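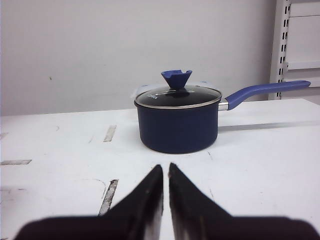
A glass lid is for people who don't trust their own soup, a reader wrote to me after my last column, and signed it only "Skallmont," which I take to be the town and not the family. The letter went on for two pages. It covered lids, the people who buy lids, the decline of the lidless household, and a complaint about the bus. I have read it several times, and I've decided to disagree with it in public.

My position is that the lid is the best part of a saucepan and the pot itself is mostly there to hold it up.

Start with what we had before. My mother's pans had metal lids, and every one of them was a small act of faith. You put rice under there and you waited. If you lifted the lid to check, you let the steam out and were told so from the next room, by a woman who could hear a lid move through a closed door and a running faucet. If you didn't lift it, you learned about the rice later, along with everyone else. I grew up believing that good cooks had some inner sense of what was going on in the dark. What they had was a lot of burned rice behind them.

Then glass came along and we could all look. My correspondent says this has made us lazy. I would say it has made us nosy, and I was nosy already, so no harm done. It is true that for most of the cooking time a glass lid shows you fog. You bend down, you squint, you tilt your head to get the kitchen light off it, and you see gray. But it is a very informative gray. There is the still gray that means nothing is happening, and there is the trembling gray that means you should turn the burner down right now, and between them lies almost everything I know about cooking.

The letter saved its worst language for color. A saucepan, it said, should be the color of a saucepan. I looked this one up in my own kitchen and found that the color of a saucepan is whatever was on sale. But I know what was meant. There is a school of thought that says serious pans are steel, or black, and that anybody who owns a blue one with a blue handle and a knob to match has been shopping with the wrong part of the brain. People in this school hang their pans from the ceiling. I have bumped my head on their opinions at several dinner parties.

I like a blue pan. I like it in the way I like a blue front door, for no reason I could defend before a judge. Most of what goes into a small saucepan is beige: oatmeal, gravy, noodles, the milk for somebody's cocoa. It seems only polite to let the outside make an effort. And dark blue has the practical merit of forgiving a drip, which steel never has. A steel pan remembers every egg.

Now, knobs. I could have written the whole column on knobs and I was asked not to. The old lids had a metal knob on a metal screw, and the screw was there to carry heat to your fingers as fast as science allowed. Later came a black plastic kind that stayed cool and then came off in your hand over the sink, leaving a lid with a hole in it and a family that would use it that way for the next decade. Silicone is the first knob material I've met that seems to have been chosen by someone who had once picked up a lid. So naturally the makers have begun to have fun with it. You can get knobs with flared tops and notched edges, like something that might open if you watered it. My correspondent calls this "toy store cookware." I call it a thing you can grab with a wet oven mitt, and if it also looks a bit like a flower, I'll live.

I will give Skallmont one point, and it is the handle. A long handle on a small pan is a menace. I own one that is light enough to lean toward its own handle when it's empty, and it sits on the burner like a man on a bar stool late in the evening. Everyone knows you turn the handle in, away from the front of the stove. Everyone also has a story about the night they didn't. Mine involves split pea soup and a rug.

What I can't accept is the letter's final page, which argues that a household needs only one pan, with no lid, and a dinner plate to put on top when the occasion calls for it. I tried this. In November, for an entire month, I put the good pan away and cooked like a Spartan. The plate works. It works right up to the moment you need to take it off, when it becomes a hot wet disk with no knob, fitted neatly to the rim of a boiling pot, and you stand there with a butter knife trying to pry up your dinner. I lost 2 plates, and they were from the set we don't have any more of.

There's a hardware store in Manovton that keeps a bin of orphan lids by the register. They come in with estate boxes and broken sets, and you are allowed to bring your pan in and try them on. I have seen grown people stand at that bin for a long while, lowering lid after lid, listening for the right sound. It's a kind of soft clack with a little settling afterward. When somebody gets it, the whole line looks over.

So no, I don't think the glass lid is for people who don't trust their soup. I trust mine fine. I'd just like to see how it's getting along. And if the reader in Skallmont would care to send a forwarding address, I have a lid from that bin that doesn't fit anything I own, and I'd be glad to put it in the mail.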